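Hlongwane Laundry & Mending - Frequently Asked Questions

Updated February. Still stuck? Email Ona Luik, she reads everything, mostly in the evening.

Do I need an appointment?
No for wash and fold. Yes for mending, because the bench is small. Zippers can go either way, just ask at the counter.

How long does wash and fold take?
Next day if it's in before 10 am. After that, the day after. Comforters and anything with down in it, 3 days. Please don't call after one day about a comforter.

Is there a minimum?
5 pounds. Under that you pay for 5. Bring a towel or something and make it worth your while.

What do I drop things off in?
Any bag that closes. Or a basket, fine, but put your name on it somewhere we can see. Trash bags are OK but they rip, and we end up with loose socks.

Do you give hangers back?
Yes if you ask at drop off. Otherwise they go in the shared bin and you get whatever comes out of it. Padded ones we always try to return.
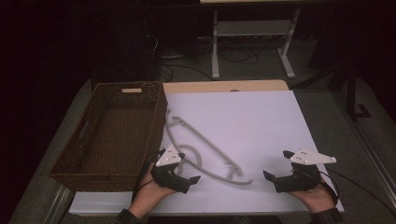
Shirts come back folded unless the ticket says hang. Hanging is extra, per piece, price is on the board by the door. Same for pants with a crease.

Can you get this stain out?
Maybe. Coffee, usually. Ink, sometimes. Turmeric, don't get your hopes up. Tell us what it is and when it happend, and please don't iron it first.

Whats the difference between Dedik and Surik?
Dedik is the regular detergent, light scent. Surik is the one with no scent. Same price. Write it on the ticket or you get Dedik.

Do you wash wool?
Cold, by hand, dried flat. Takes longer. Moth holes get mended before washing, so mention them.

Are you in the Falex building?
Side entrance, yes. Number 13, past the bike rack. The front doors are offices and they can't let you in.

How do I pay?
Card or cash at pickup. No checks. Monthly plan is 70 dollars, one bag a week, skip a week and it doesn't roll over.

I lost my ticket.
Bring ID. We'll look you up by name, might take a few minutes if it's busy.

Somebody else's sock is in my bag.
Sorry! Bring it back whenever, there's a jar.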